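Projects > Household Manipulation > Funder Reports > Interim Report 2

Print | E-mail

Comparison of Hand-Held Grippers and Leader-Arm Controllers for Washroom Tasks
Interim report to the Dristard program office, August 2024

1. Status

The work is on schedule except for the camera comparison, which has moved to the next period. The hand-held gripper recordings are complete for the sink station. The leader-arm recordings are complete for rigid objects and partly complete for soft ones. No change to the budget is requested.

The purpose of the work remains as agreed. We are comparing two ways of demonstrating two-handed tasks: the Tollora hand-held gripper pair, which the operator carries directly, and the Kundo leader arms, which drive a pair of fixed follower arms from a seated position. Both are judged on recording yield, pose quality and operator effort. The resulting demonstrations will be used to train a controller for the follower arms, and that controller is outside the scope of this report.

2. Test setup

The sink station was kept the same for both methods. It consists of a white rectangular vanity with a basin and a black faucet, with small items set out along the top. A second, smaller vanity with a wooden cabinet stands to its right and is used for tasks that require a sideways reach. Water is not run during recording.

With the hand-held pair, pose is taken from the fiducial markers on the cube carried by each gripper. Jaw opening is read from an encoder and logged on the same clock. The operator stands at the front edge of the vanity and brings both grippers to a start position over the floor before stepping in. The start position is held with the jaws close together so that the offset between left and right can be checked at the beginning of each recording.

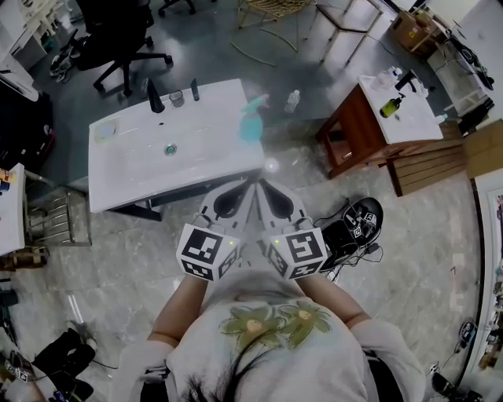

Mazurek asked in its comments on the first report whether marker tracking could be trusted once both hands were working close together, and suggested that the inertial data alone might be a fairer basis for the comparison. It added that any recording with a long gap in marker visibility should be dropped, not repaired, until the size of the error was known.

We have adopted the second point. Recordings with a gap longer than the agreed limit are now counted as rejected, and no interpolated poses are included in the totals below. The first point was tested on a small set of rigid-object recordings. Inertial data alone drifted too far over the length of a typical task to be usable for jaw placement, and we do not propose to continue with it. It is still logged as a check on the marker poses during fast movement.

3. Recordings

The task list contains 16 tasks, divided between rigid and soft objects. Across both methods, 1,765 recordings were made in the period. Of these, 451 were rejected. The main causes, in descending order, were:

- marker gaps over the limit (hand-held pair only)
- object dropped outside the work area
- follower arm stopped at a joint limit (leader arms only)
- clock mismatch between the encoder log and the video

The clock mismatch was traced to one logging machine and was corrected by restarting the time service before each block. The affected recordings have been kept in a separate folder and are not counted as accepted.

Marker gaps were concentrated in tasks where one forearm crosses in front of the other. Moving the operator's start position slightly back from the vanity reduced the number of gaps but made the reach to the second vanity less comfortable. The original position has been restored for all tasks except those confined to the basin.

4. Soft objects

Soft objects gave the clearest difference between the two methods. On the leader arms, operators tended to close the jaws fully as soon as contact was made. Partial closing was possible, but the handle gives little indication of load and operators reported that they relied on the video view. With the hand-held pair, they could see the material directly and adjust before it folded or slipped.

The procedure for thin items is to hold the material between both sets of fingertips above the basin, settle the grip, and only then begin the pull or fold. Holding it toward the right side of the basin keeps the faucet clear of the left gripper, and this has been written into the operator sheet.
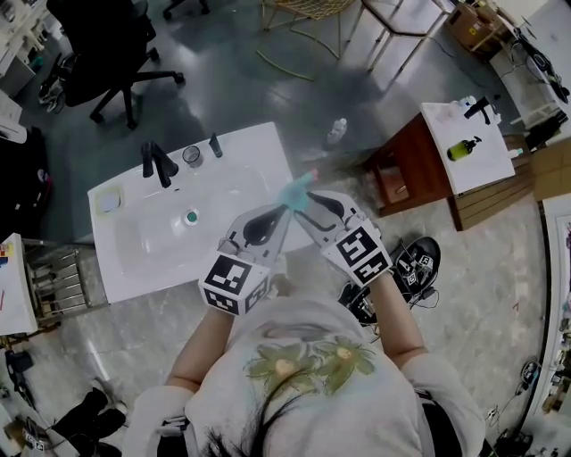 The settling step adds time to each recording but removes most of the ambiguous grasps that had to be relabeled in the first period. It also gives the annotators a fixed point at which to mark the start of the two-handed segment. The same step has been added to the leader-arm procedure so that the segment boundaries match.

Slip remains a problem with both methods. The fingertip surface holds dry fabric well, and results on smooth plastic film are poor. A change of fingertip material was considered and deferred – it would make the new recordings hard to compare with those already accepted.

5. Operator effort

More than 80 hours of operator time were logged. Operators using the hand-held pair reported tiredness in the wrists and forearms toward the end of long blocks, and block length has been shortened for this method. The leader arms caused less fatigue but required a longer familiarization period, and operators returning after a break needed several practice runs before their recordings were accepted at the usual rate.

6. Open items

Soft-object recordings on the leader arms are to be completed first. Cable routing on the floor beside the sink station will be revised so that the operator can step sideways more freely. The camera comparison will then be run with the hand-held pair only, using the existing task list and the same gap limit. Kundo has supplied a revised follower-arm configuration file – it has been checked on the bench but not yet used for recording.

The accepted recordings and the rejection log will be transferred to Dristard with the next report, due in December.

Shares: 3 | Comments: 0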